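Tetside garment handling: progress report to Sanmont, period ending July

Demonstration collection, stage two 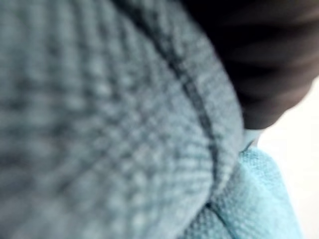 The target for this stage was 3000 accepted demonstrations of picking and separating mixed textiles. At the close of the period the set held 3120 recordings, of which 1432 have passed review. The remainder are waiting for review or have been rejected. We expect the backlog to be the main constraint until September.

Work moved from flat woven items to knitwear in the second half of the period. Knits are slower. The operator has to find an edge that the fingers can close on, and a ribbed border will often roll away from the first attempt. We now ask operators to keep the failed attempts in the recording, provided the item is picked up in the end. Recordings where the item is dropped and left are stored separately and do not count towards the target.

Wrist camera

Close views of the cloth are useful for locating seams and borders but are often soft in focus at the moment of contact. Liao supplied a revised lens mount in June. It has been fitted to two of the four arms. Early recordings from these arms are sharper at short range, though we have not yet measured whether this helps the trained policy. Exposure is now fixed at the start of each session — automatic exposure was drifting whenever a dark garment filled the view.

Labelling

Each recording carries a task label, a textile class and a result. Reviewers disagreed most often on what counts as a clean separation when two items overlap. The written rule has been revised: the lower item may move, but it must stay in contact with the table. We applied the new rule to older recordings and 17 changed result.

Issues

Finger pads from Dunetti wear faster on coarse knits than on towelling. A spare set is held for each arm and the change is logged, so that worn and new pads can be told apart in training.

Next period

Clear the review backlog. Fit the remaining lens mounts. Begin two-arm recordings, starting with large towels. No change to the budget is requested.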